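The Lavender One

I was nine the spring my grandmother let me run the egg trade, and I still think it was the best job I ever had.

We lived at 37 Sorkine Street, over a shop that sold lamp parts, and every April the whole block went wild for plastic eggs. They were the kind that comes in two halves and snaps shut with a little click. I loved that click! I would sit on the back stairs and click one open and shut until somebody upstairs yelled. There were pink ones and green ones and a mean sort of orange, and you could get any of them for a button or half a cookie. But lavender was different. The whole time I lived on Sorkine Street I only ever saw one lavender egg, and it belonged to Geetha Murthy.

Geetha was eleven and very serious about business. She kept the egg in a sock, and the sock in a boot, and she would bring it out only if your hands were clean and she had checked both sides of them.

"You can look," she told me, the first time. "Looking is free until lunch."

So I looked. It was pale, paler than I'd imagined, like the sky over the Alero ferry just before supper, and it had the faintest line across the middle where the halves met. When she tipped it toward the window a white spot of light slid over its side. I wanted it more than I had ever wanted anything, and I had recently wanted a horse.
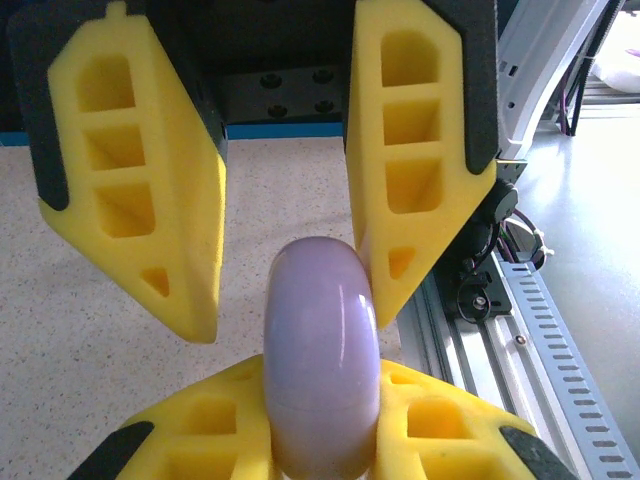
"How do you open it without cracking it?" I asked.

"Squeeze a little on either side of the seam, then twist the top half," said Geetha.

She didn't open it, though. She put it back in the sock.

I went home and made a plan. I had a jar of buttons, a very good magnet, a bus token from Stusari with a swan on it, and a jigsaw puzzle of a harbor, 1,000 pieces, with the box taped at the corners. I laid everything out on my bed and moved it around in what I felt was a tempting arrangement. Then I carried it all down the street in a pillowcase, and I was so excited that I walked right past her door and had to come back.

Geetha went through the pillowcase the way my grandmother went through peaches. She liked the magnet. She loved the swan. She shook the puzzle box and asked if it was all there.

"Nearly," I said, and then, under that look of hers, "There's a hole in one of the boats."

"I don't want the puzzle," she said. "I want the magnet and the token, and I want you to tell me what you'd keep in it."

I hadn't thought about that! All those days of wanting, and I had never once put anything inside. I said candy. She waited. I said a tooth, and she made a face. Then I said that maybe I'd leave it closed and not know, and every time I picked it up it could be something else — a ring, or a beetle, or a note from a person on a boat.

She was quiet for so long that I started putting the buttons back in the jar.

"Hold out your hands," she said.

I held them out. She inspected the backs and the fronts. Then she slid the egg out of its sock and stood it on end between her fingertips, and I reached over with mine, and for a second my fingers hung just short of it and neither of us wanted to be the one who dropped it.
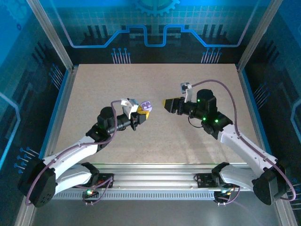
I remember how careful we were. I kept saying "I've got it," and she kept saying "Do you?" and I kept saying "I think so," until we were both laughing so hard that we had to set it down on her pillow and start over. The second time she let go.

It weighed hardly anything. I walked home down the exact middle of the sidewalk with it cupped against my sweater, and old Balthasar Prantl, who was sweeping outside the Tamiru bakery, took one look at me and lifted his broom to let me by, as if I were carrying soup.

My grandmother thought I'd been robbed. A magnet like that, she said, for a bit of plastic! I didn't care. I stood it in an eggcup on the windowsill, where it went almost gray in the mornings and nearly pink at the end of the day, and I kept my promise and left it shut all through April and into the summer.

Geetha's family moved away in August. She came up the stairs to say goodbye, wearing the boots in spite of the heat, and she went straight to the windowsill and picked the egg up and held it to her ear.

"You never looked," she said. She was delighted!

"Is there something in it?"

She gave it one small shake, and we both heard it — a tiny tick against the side, like a seed. Then she put it back in my hands and ran down to the car.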